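Re: [handling-practice] Draft rule on cloth tension

On 10/19/22, Livstead list wrote:
> Should the 12 s limit cover cloth held taut between both grippers?

Yes, for Jarnuvden sessions. Keep the pull level and log the hold.

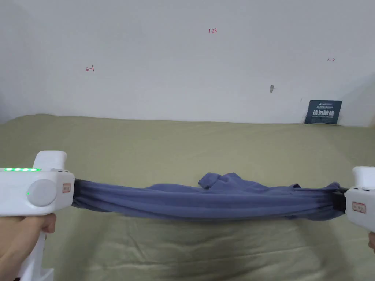

Brarkum: we'd want that limit in the spec – our 846 clips have none.

Fine, I'll add it to section 4. Jaws open and clear of the shirt before each new take.
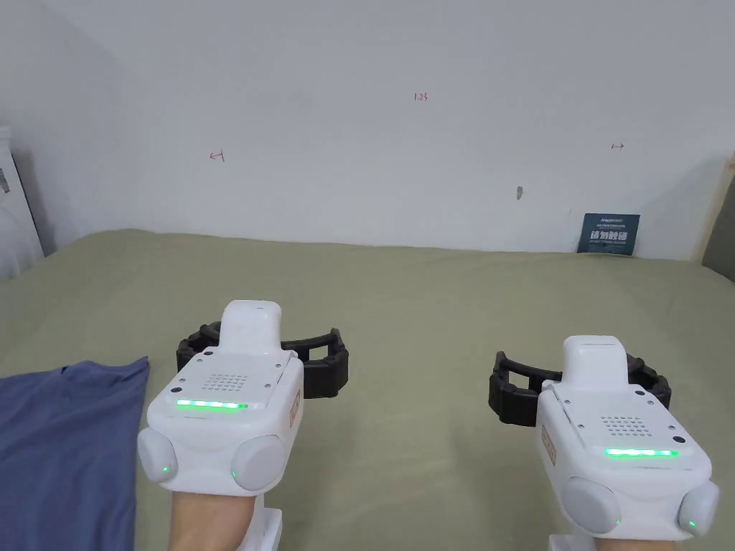

Both grippers over the green sheet, jaws empty.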